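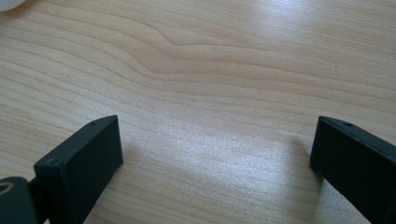 Wearing It Off: How Long Nail Polish Lasts on People Who Use Their Hands

Project report, second-year Beauty and Personal Care module, Hutcombe College
Written by Maëlys Chauvin, with Hugo Collet and Siamak Sharifi
Module tutor: Signe Hauksdóttir

1. Where the question came from

Every bottle of nail polish makes a promise about how long it will last, and the promise is usually longer than a working week. My own polish has never made it to the second Thursday. Hugo's theory was that I bite the edges when I'm on the phone. Mine was that the promise is tested on people who lie still.

Our tutor said that was an opinion and that we would need a project. So we had one by October.

The question we settled on was simple enough to fit on the form: does the way you prepare the nail matter more than the polish you put on it? We had all been taught in first year that it does. None of us had ever seen it shown, and Siamak, who came over from the science side and doesn't trust anything he hasn't written in a column, wanted it in a column.

2. What we used

One polish, in one shade, for everybody. We chose a dark plum because chips show up on it and because the college shop had a lot of it left. There is probably a reason for that. It looks very good on Eugénie Besnard and like an accident with a car door on everyone else.

We used one base coat and one top coat, both from the training kit, plus acetone-free remover, lint-free wipes, orange sticks and a fine buffer. We had planned to compare two polishes as well, but the second one we ordered arrived with half the lids cracked and by then we had lost a fortnight arguing with the supplier. The polish comparison was dropped. This leaves a hole in the middle of our question, which I come back to in section 6.

3. Who wore it

We had 14 wearers, all students or staff, all with natural nails and no enhancements in the month before. We asked for people with different kinds of days. We got four from catering, three from hair, two from the horticulture site at Stumcombe, a music student who plays the cello, and the rest from offices and our own course. Eugénie, from catering, was the first to sign up and the most reliable diary keeper by a distance.

Everybody signed the consent form and did a patch check. One person had a ridge on a thumb nail from an old injury, so we left that thumb out of the results.

4. Method

Each wearer had the left hand done one way and the right hand done the other.

The "full" hand: old polish removed, hands washed and dried, cuticles pushed back, light buff, nail plate wiped with remover, base coat, two coats of colour, top coat with the free edge capped.

The "kitchen table" hand: old polish removed, two coats of colour, top coat. This is how most of us did our nails at the age of fifteen and how at least two of us still do, though we have been asked not to say so in front of Signe.

Half the group had the full treatment on the left hand and half on the right, so that being right-handed didn't decide the whole thing. Siamak drew up the list and wouldn't let anyone swap, including a person who asked very nicely.

Hugo painted everyone. We did consider sharing the work, but when we practised, Hugo's coats were thin and even and mine flooded the side wall on nearly every little finger. Having one painter kept it fair. It also gave Hugo a bad neck.

Drying time was fixed at two minutes between coats and fifteen at the end, hands flat, no phones. The no phones rule caused more bad feeling than anything else in the project.

Wearers then filled in a diary each evening. For every nail they gave a score:

0 – no visible wear
1 – wear at the tip only
2 – a chip you would notice across a table
3 – a chip you would hide
4 – polish mostly gone, or removed because they couldn't stand it

They also wrote down anything hard on the hands: washing up, gloves, cleaning products, gardening, opening tins. Gel hand sanitiser had its own box.

5. Results

We ended up with 3,445 words of diary comments, which Siamak pasted into one file and I read on a bus. The scores were easier to handle.

Full hands lasted longer. On most wearers the kitchen table hand reached its first score of 2 a day or two before the full hand did. In the office group the gap was small, and for one wearer there was no gap at all. In catering it was large. Eugénie's kitchen table hand had a chip on the index finger by the end of her first shift, and her full hand held up to six days, after which she took the lot off for a family lunch in Sukstead and apologised in the diary.

The two from Stumcombe wore gloves for most of their work and did better than we guessed. Where they chipped, they chipped on the thumb, and both of them blamed plant labels.

The cellist was a special case. The left hand presses strings and the right holds the bow, so the two hands aren't having the same day at all. The left was the full hand and it still wore first, at the tips, in a neat line. We kept the result in, and the chart has a footnote.

Across the group, thumbs and index fingers went first, then middle fingers. Little fingers barely noticed the project was happening.

Capping the free edge seemed to matter. On the full hands, wear mostly began as a thin pale line at the tip and stayed that way for a while. On the kitchen table hands the polish was more likely to come away in one flake from the side, sometimes the whole nail at once. Several diaries used the word "satisfying", which isn't on our scale.

6. What went wrong

The polish comparison, as I said. Without it we can't claim that preparation matters more than polish. We can only claim that it matters.

The full hand had several things done to it that the other hand didn't: the wash, the buff, the wipe, the base coat and the capping. We can't say which of them did the work. Signe wrote "Well, quite" next to this paragraph in the draft. If we did it again we would change one step at a time and need a lot more people, or fewer steps, or another year.

The wearers knew which hand was which. You can't really hide a cuticle push from the person whose cuticle it is. Some of them may have been kinder to the posh hand, and one diary admits to it ("used the rubbish hand for the oven tray").

Scores were given by the wearers, and people's idea of a chip you would hide varies. Hugo would hide a 1. I have been to a wedding with a 3.

Three diaries had gaps over the weekend. We left those days blank. One diary belonging to a wearer called Ghiță was filled in entirely in the same pen at the same angle, with a coffee ring across all seven days, and we had a conversation about it. He swore it was honest. It stayed in.

7. What we would tell a client

Do the prep, even at home. If you only have the patience for part of it, our training notes would put wiping the nail plate and capping the edge near the top, and nothing we found argues with that. Wear gloves for washing up. Expect your thumbs to go first and keep the bottle handy for the tips.

If you work in a kitchen, check your employer's rules before you bother with any of this. Catering let us run the test in the practice kitchen with gloves on over the polish, and wouldn't have allowed it near paying customers.

8. Who did what

Hugo painted all the nails and took them off again. Siamak made the rota, the scoring sheet and the charts. I recruited wearers, chased diaries and wrote this up. Eugénie wasn't on our team but read the draft, and corrected my spelling of cuticle throughout.

The remaining plum polish has been returned to the college shop, which didn't seem pleased to have it back.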